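# Getting chipped and stained dishes ready for a donation box

Charity shops turn away a lot of kitchenware, and most of it could have been passed on with an hour of work at the sink. These steps cover plain ceramic and porcelain plates, bowls and mugs. Glass and cast iron need different handling.

## Sort first

Clear the counter and lay down a towel. Run a fingertip along every rim. Anything with a sharp chip or a crack goes straight into the trash, wrapped in newspaper. A crack can hide on the back, so hold each piece by the foot and tap it with a knuckle. A sound plate rings and a cracked one gives a dull thud.

The Londside shop takes single plates. Sodby only wants sets of four or more, and they have to match.

## Soak

1. Fill the sink with hot water and a squirt of dish soap.
2. Leave the dishes in for 50 minutes. Stack no more than six high.
3. Peel off old price stickers while they are soft. Rub the glue with cooking oil, then wash again.

Keep anything with metallic trim out of a long soak. Wash it by hand in warm water and dry it right away.

## Remove gray lines and tea stains

Gray lines are usually metal left behind by knives and forks. Mix two spoonfuls of baking soda with enough water to make a paste, spread it on the marks and rub in small circles with a soft cloth. Rinse and look again under a bright light. Do not rub the paste over trim or painted patterns, since it can dull them.

For tea and coffee rings inside mugs, fill the mug with hot water, add a spoonful of baking soda and leave it overnight.
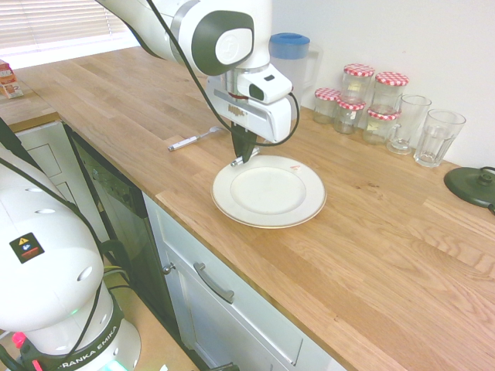

Dry everything fully before packing. Water left in the unglazed ring on the bottom will soak into the paper and leave it damp for days.

## Pack

Wrap each plate in two sheets of paper and stand the plates on edge in the box. Lying flat, the bottom one carries all the weight. Fill the gaps with crumpled paper. A box of 36 dinner plates is too heavy for one person, so split it into two.

Write "dishes" on the top and one side. Londside takes drop-offs at the back door until 4 p.m., and Sodby stops accepting kitchenware for most of December.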